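Assunto: Re: [automacao-servicos] Máquinas e tarefas de limpeza: situação atual

Prezados membros da lista,

Em atenção à mensagem de Mercedes Sánchez, reproduzida parcialmente a seguir, encaminho a posição do grupo de trabalho da Morau sobre o uso de equipamentos automáticos em tarefas domésticas e de oficina.

Mercedes Sánchez escreveu:
> Na reunião de março ficou pendente a questão de saber se já é
> razoável prever, no próximo contrato de conservação, a execução
> automática de parte das tarefas. O material comercial da Bullow
> fala em "rotina completa de piso" sem intervenção humana. Peço às
> entidades participantes que informem o que de fato observaram em
> suas instalações, com indicação do tipo de tarefa e das condições
> em que foi executada.

Nossa resposta, em termos gerais, é que a lavagem de áreas livres pode ser prevista desde já, ao passo que a coleta de objetos ainda não reúne condições para figurar em contrato.

No primeiro caso, o equipamento da Bullow percorreu o corredor de serviço durante 25 turnos e concluiu o trajeto em quase todos. As interrupções registradas deveram-se a portas fechadas e a carrinhos deixados na passagem. Trata-se de tarefa repetitiva, em superfície conhecida, na qual a máquina não precisa segurar coisa alguma.

No segundo caso, a situação é diversa. Submetemos o braço da Harnus a 200 tentativas de recolher do chão itens comuns de oficina e de copa: panos, parafusos, tampas, talheres, embalagens vazias. Foram bem-sucedidas 116. Os panos dobrados e as embalagens rígidas concentraram os acertos; as peças finas, encostadas ao piso, responderam pela maior parte das falhas. Um funcionário executa a mesma tarefa sem preparação prévia, e o tempo gasto em supervisionar o braço superou, em nossa medição, o que se gastaria em fazer o serviço à mão.

Cabe ainda uma observação sobre o revestimento. O piso claro e uniforme facilita a localização de objetos escuros, mas oferece poucas referências visuais para o posicionamento. As juntas são, nesse tipo de superfície, quase o único elemento de orientação — e seu contraste é baixo.

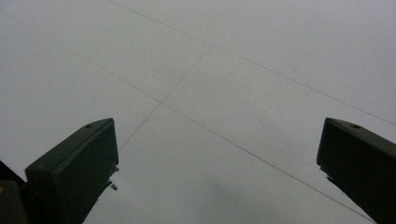
Piso claro com juntas finas; pinça aberta, sem objeto.

A Mamani informou-nos que pretende repetir o ensaio com dedos de pinça de outro perfil, mais adequados a peças planas. Consideramos a iniciativa oportuna e colocamos nosso protocolo à disposição, com a ressalva de que os resultados só serão comparáveis se for mantida a mesma relação de itens. Solicitamos também que as falhas sejam registradas por categoria de objeto, e não apenas pelo total.

Quanto à redação do contrato, sugerimos que a cláusula relativa a pisos mencione expressamente "áreas previamente desobstruídas" e que a remoção de objetos permaneça atribuída à equipe de conservação.

As planilhas do ensaio podem ser solicitadas por resposta a esta mensagem. Pedimos que eventuais divergências sejam apresentadas na própria lista, para conhecimento de todas as entidades.

Atenciosamente,

Grupo de Trabalho de Automação de Serviços
Morau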